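Pridow Rovers American Football Club
Pre-season ground and kit inspection, with comments

Date: 2019-05-17
Ground: Akl Lane
Inspected by: Georges Geagea
Result: Pass, with grumbling

Key: OK means OK. ATT means needs attention before the first home game. NO means do not use until I have signed it off, and yes, that includes the juniors.

PLAYING SURFACE

1. Field walked end to end for holes, stones and glass. ATT
Rabbit scrape on the near 20-yard line, on the left as you face the clubhouse. It was there last October and it has been filled twice. The rabbit has better ball security than our backfield. Fill with proper topsoil this time, please, not sand from the long jump pit.

2. Drainage. OK
The far corner of the north end zone holds water after heavy rain. We have scored there so seldom that few of you will have noticed.

3. Line markings. ATT
Hash marks on the south half wander towards the road. Re-mark with the string line. The string line is in the shed, under everything else.

4. Sideline clear for 4 yards on both sides. ATT
The cricket club's roller is parked 2 yards off the visitors' sideline. I have asked for it to be moved. I have also padded it, as I know how quickly rollers move.

GOALPOSTS

5. Uprights vertical and firm. OK
South post leans very slightly, but it doesn't shift when pushed by two linemen, who were delighted to be asked.

6. Base padding, to head height, straps intact. NO
North pad has split down the seam and the foam has gone hard. Replacement ordered from Indel. No end zone drills at that end until it is fitted. Walking through the play "at half speed" is still a drill.

HELMETS AND PADS

7. All helmets checked for cracks, loose fittings and worn chin straps. ATT
171 on the rack, including juniors. Those with a red tag need new jaw pads. Those with a black tag are finished and are not to be rescued for sentimental reasons, even if you wore it in the cup final we lost.

8. Shoulder pads: laces, buckles, rivets. OK
Better than last year. Somebody has been replacing laces without being told to, and I would like it to continue.

9. Storage dry and aired. ATT
Dry, yes. Aired, no. Prop the door during sessions.

SCOREBOARD, PA AND PLAY CLOCK

10. Leads and plugs checked for damage. ATT
Extension reel has a nick in the outer sleeve near the plug. Taken out of use. Everything else is sound, but leads go back coiled, by hand, and not wound round the elbow and flung at the shelf.

11. Play clock visible from both huddles. ATT
Visible from one. The away side complained last season, and so did we, having burned more timeouts than anybody in the division.

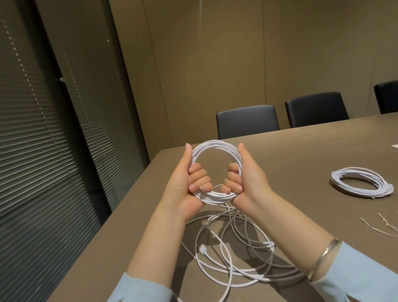
Tullio Carbone wants it noted that the play clock was never the trouble, that the huddle could see it perfectly well, and that the trouble was a playbook in which every call had nine words in it. He would also like the clock moved to the roof of the Kisero stand, where the sun won't be behind it after three o'clock.

Noted. The roof is a fair suggestion, provided the bracket is fixed by someone qualified to be up there. The playbook falls outside the scope of this inspection, though I did look at it and would have marked it NO.

FIRST AID AND ACCESS

12. First aid kits stocked and in date. ATT
Cold packs short in the home kit. Tape plentiful. If you use the last of something, write it on the lid.

13. Ambulance gate unlocked on match days, route clear. OK
Padlock code is 2856 backwards, as the coaches know and the rest of you now do. Code to be changed on Monday.

14. Concussion cards in both changing rooms. OK
Read them. A player who insists he is fine and lines up with the opposition is coming off.

15. Spectator barrier, car park side. ATT
Two clips missing. Tied with twine for now.

ACTIONS

North post pad: Geagea, on delivery.
Rabbit scrape and hash marks: ground crew, before the first scrimmage.
Play clock bracket: get a price. Carbone to do the asking.
Roller: ask again, less politely.

Reinspection once the pad is on. Bring your own tea, the urn has failed item 10 as well.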